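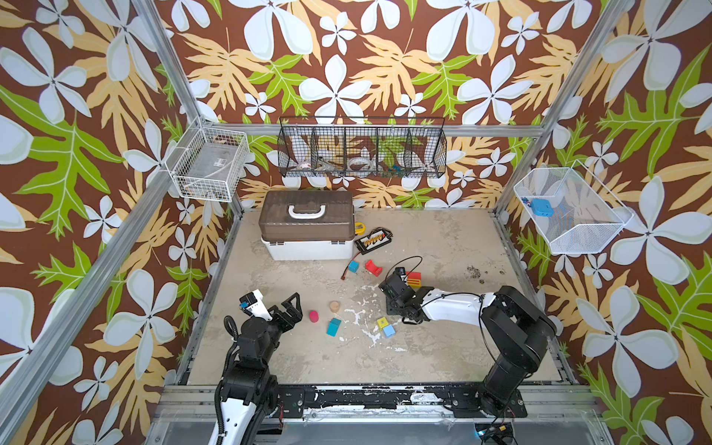 Unlow 212 Printed Wallcovering

Product group: Wallcoverings, nonwoven, printed
Manufacturer: Flodusard
Pattern family: Manurung (large-scale florals and ferns)
Sold by: the roll, or by the cut length for orders over 10 rolls

Overview

Unlow 212 is a paste-the-wall covering for interior use. The print is made with water-based inks on a nonwoven backing and sealed with a clear matte coat. The backing does not stretch when pasted, so lengths can be hung as soon as they are cut. No soaking time is needed.

The covering is suited to bedrooms, hallways, dining rooms, alcoves and partition panels. It is not suited to shower enclosures, outside walls with rising damp, or surfaces that stay above 50 °C.

Specifications

Backing: nonwoven cellulose and polyester blend
Weight: 151 g per square meter
Roll width: 53 cm
Roll length: 10 m
Pattern match: offset
Pattern repeat: 64 cm, offset 32 cm
Light fastness: good
Cleaning: spongeable with clean water
Removal: dry strippable
Storage: flat, 5 to 30 °C

Surface preparation

Walls must be clean, dry, firm and even in color. Fill holes and sand flush. New plaster should be fully dry and sealed with one coat of Coson Primer, left overnight. Gloss paint must be sanded to a dull finish. Strong wall colors may show at the joints of dark patterns and should be covered with a tinted primer close to the ground shade.

Bare particleboard and plywood panels need two coats of primer. Seal the cut edges as well as the face.

Hanging

Check that every roll carries the same batch number. Mark a plumb line for the first length. Apply ready-mixed nonwoven paste to the wall with a short-pile roller, slightly wider than one length. Hang from the top with 5 cm of overlap at ceiling and baseboard, then smooth from the center outward with a soft brush. Butt the joints. Do not overlap them except at inside corners, where the second length should cover the first by 5 mm.

Paste on the printed face must be removed at once with a damp sponge. Do not use a hard seam roller.

Ordering

The offset match adds waste. For a standard 2.4 m ceiling, allow three full lengths per roll. Claims for print faults are accepted for uncut rolls and for up to three hung lengths. A sample sheet measuring 200 by 200 mm can be requested for each colorway.

Technical questions: Nabila Tambunan, Wallcoverings Desk

Related items

Coson Primer, white or tintable
Coson Nonwoven Paste, ready mixed
Unlow 151 Plain, matching ground shades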